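Home | Rooms | Gallery | Visit | Contact

The Workroom at Mornness: Gallery

Print this page | E-mail this page

Filed under: Rooms and Furniture, Shared Spaces

19 June 2025

The workroom at Mornness reopened this spring after the floor was redone and most of the furniture was replaced. It is on the ground level, at the back of the building, and members can use it any day the building is open. The room is rented by the table, so this page goes through the furniture piece by piece, with a line or two on each. The old page showed the room as it was before October and has been taken down.

1. The door and the coat rail
The rail has 12 hooks and was moved from the hallway. Wet coats go on the end nearest the radiator. The door opens inward, so please keep bags off the floor on that side.

2. Shelving
The shelves came from Baek, who also did the hallway cupboards. The top shelf is for boxes that are not used every week. Labels go on the short side of the box, facing out. Anything left without a label is moved to the cupboard under the stairs at the end of the month.

3. The long bench
The only piece kept from the old room. It was sanded and oiled twice. There is a vise at the left end – the handle is stiff and will stay that way until the new part arrives. Hot glue, soldering and anything with a blade should be done on the bench and on a mat.

4. Stools
The stools are the Lokis model in the taller size. There are 40 in the building, shared between the workroom and the meeting room upstairs. Take what you need and put them back under the bench afterward.

5. The white table
Members asked for a light surface, and white was the color chosen. Small dark parts are easy to find on it and pencil marks wipe away with a damp cloth. Permanent marker does not, so use a sheet of paper underneath. Stand at the long side for a good stretch of clear tabletop to work across.

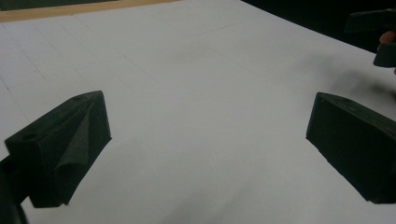 6. Lamps
The clamp lamps are from Cikus and fit both the bench and the table. Each one has its own switch on the cord. Turn them off at the switch and not at the wall, as the wall outlets also run the clock and the charger shelf.

7. The sink corner
Cold water only for now. Brushes can be washed here but plaster cannot – there is a bucket for that outside the back door. Towels are changed on the first of the month.

Booking

A table costs $5 for a half day. The whole room can be booked for $145, including the sink corner and use of the shelves. Bookings are made at the front desk or by e-mail, and the desk needs the name of the group and a start time. Leave the tables wiped and the lamps off.

Print this page | E-mail this page

Previous: The Meeting Room | Next: The Yard | Back to Gallery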